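Kiswood Flying Club, Young Flyer Project
Mid-term progress report to the Whitelaw Fund
Prepared by Tamsin Katene, June

Sorry this is short, we are right in the middle of young bird training and I am writing between the morning toss and work. Receipts are in the second envelope. Call me after 7 pm if any are missing.

Where we are

Loft is up. Floor went down in March, nest boxes a few weeks after, and the first pairs were in before the paint smell was gone from the office end. Landing board had to be moved to the other side as the birds kept hitting the roof of the bike shed first and sitting there. Trapping much better now. They come in on the rattle of the can most evenings.

40 young birds banded this season. Mostly Plaller stock from two members' lofts, the rest a mixed bag of gifts, some of them pretty good. Three lost to a hawk in May, one came back with a torn flank and has healed up fine. We did not replace the losses.

Vaccination done, PMV and pox, all on the same evening. Longer job than I planned for. Next year we split it over two.

Training tosses

Started at the end of the lane, then the church lot, then out to Hollcombe. Hollcombe is the 56 mile point and we have been there twice. First time a headwind and a long wait, last bird home after supper. Second time the bulk of them dropped in together and the kids were yelling so loud the birds would not trap.

We want one more from Hollcombe before the first race. The basket trailer needs a new tire before then, thats on us and not in the grant.

Juniors

Best part of the project. The kids do the feeding on a rota and keep the toss book themselves. Spelling is their own. Two have asked about keeping birds at home and we are going to visit with the parents before anyone builds anything. One boy can now tell most of the blue bars apart by eye, which I can't.

Attendance drops when there is baseball. We moved clocking practice to early evening and that helped some.

Money

Spent to date $1,056. That is lumber, wire, hardware, bands, vaccine and the first load of feed. The timing clock was $500 on top, second hand, bought from a flyer who was giving up the 300 mile races. It runs well. I had it down as new in the application, so there is money left on that line and I would like to move it to feed, if the Fund agrees. Corn has gone up again. Please let me know either way before we order for the fall.

Feed is the one line that will go over. Everything else is on or under.

Problems

Water line to the loft still not in. We are carrying buckets. The plumber has been out to look and says after the dry spell, when the ground can be dug without making a mess of the neighbors drive.

Wet droppings in one section in late April, sent a sample off, came back as coccidia. Treated, cleared, floor scraped and limed. We lost a week and a half of training over it.

One complaint about birds on a roof. Went round, had a coffee, its settled.

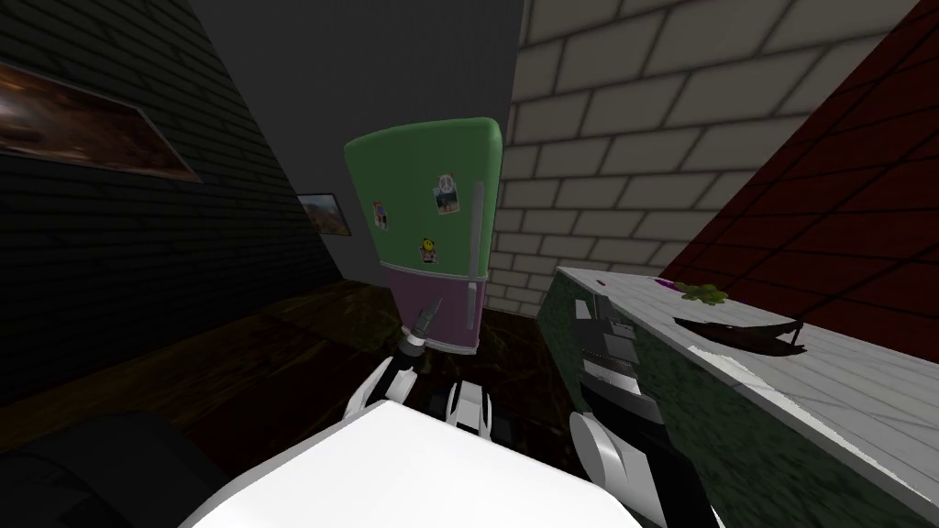
Next steps

- First young bird race, short one, then see who is fit for the longer ones
- New tire on the trailer
- Water line in before frost
- Molt feed ordered, pending your answer on the clock money
- Juniors to pick the birds for the fall show, with help from an older member on handling and wing condition
- Settle on which pairs stay together for next year. Probaly fewer pairs, better looked after
- Final report to you with the race results and the toss book copied out

You are welcome at the loft any evening. Come before feeding if you want to see them fly.

Tamsin Katene
Kiswood Flying Club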